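Parallel gripper or suction for shelf picking?

Urmila Semwal
Our department is comparing two end effectors for a store shelf test at Multstead. Which is advised for cartons placed in a basket?

Ferhat Kaplan
Suction. It is faster.

Anneliese Sperling
We recommend the two-finger type – suction cups lost their seal on our bottles. Please check clearance at the basket rim before running 40 trials.
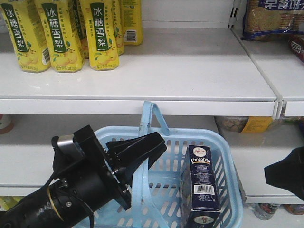 Open fingers at the left rim of the basket, carton inside.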